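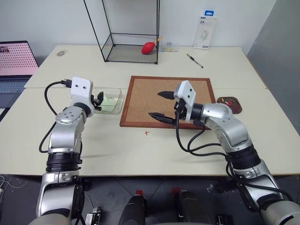
Software working meeting, bimanual tabletop project
Minutes, April

Present: control, perception, planning and tooling leads; two engineers from Eshun on the call. Apologies from the Drimell side, who sent written comments in advance.

Start 9:30.

1. Minutes of the last meeting
Accepted with one correction. Under item 4, "planner timeout" should read "gripper timeout." Tooling will fix the copy on the wiki.

2. Control
The new joint controller has been merged to the main branch of Jakari. Both arms now run from the same clock. Before the merge the left arm's log stamps drifted against the right arm's over a long session, and planning had been correcting for it in a script. That script is to be deleted this week so it doesn't get applied twice.

Gripper close commands still return "done" when the fingers stop moving, whether or not something is held. Control proposes a third return value for "stopped, contact unknown." Planning agreed as long as the old two-value call stays available until the next release. Eshun asked if the width at stop could be returned in the same message. Control will look at it. No promise on date.

Speed limit near the table stays where it is for now. Drimell's written comment asked for it to be raised for demos. Not agreed.

3. Perception
The push pin model was retrained on the larger set, 2655 labeled images. Red and yellow heads are found reliably. White heads are still missed against the pale tabletop, and less often when the pins are in the brown dish. Perception wants more images of white pins outside the dish before changing anything in the model.

Clear plastic remains the worst case. Depth on the transparent box comes back with holes, and the pose estimate jumps between the near wall and whatever is inside. Two options were discussed: fill the holes from the color image, or fit a box of known size and ignore depth on the walls. The second is quicker to write and will be tried first. Eshun pointed out that it won't help with blister packages, which come in too many shapes. Noted.

The cork board is found from its wooden border. Perception asked planning to stop using the center of the cork as the reference point and use the border corners, as the corner estimate is steadier. Planning will switch.

4. Planning
Of 50 scripted runs of the pin task, 7 ended in a planner failure. 6 of these were the same problem: the right arm's elbow blocks the straight path to the dish when the dish is close to the board, and the planner gives up before trying an elbow-out posture. The remaining one is not explained. The log for it is incomplete.

Agreed to seed the planner with two elbow postures and to raise the retry count. Control asked that retries be visible in the log as separate entries. At the moment a plan that took four tries looks the same as one that took a single try.

There was a longer discussion on the cable model. The planner treats the cables at the wrists as a fixed cylinder, and this is too large in some poses and too small in others. Someone has to measure the slack through the full wrist range before the model can be improved. Left open, no owner yet.

5. Tooling
Grarkareo, the log viewer, now opens both arm logs side by side with the camera stream. Known problem: scrubbing backward loses sync until the file is reloaded. A fix is in review.

Calibration check: the red cross on the table in front of the board is the touch point for both arms. Tooling will add the check to the start-up sequence so that a session can't begin without a stored result. Perception asked for the result to be written into every log header. Agreed.

Config files are to move out of personal folders and into the shared repository. Anyone with local changes should commit them before the move.

6. Actions
Control: third return value for gripper close; reply to Eshun on width at stop.
Perception: known-size box fit for clear plastic; collect more white pin images.
Planning: delete clock script; switch to border corners; elbow seeds and retry logging.
Tooling: sync fix; calibration check at start-up; config move; wiki correction.
Open: cable slack measurement.

7. Other business
Drimell's request for a shared test schedule is carried over to the next meeting.

Closed 10:50.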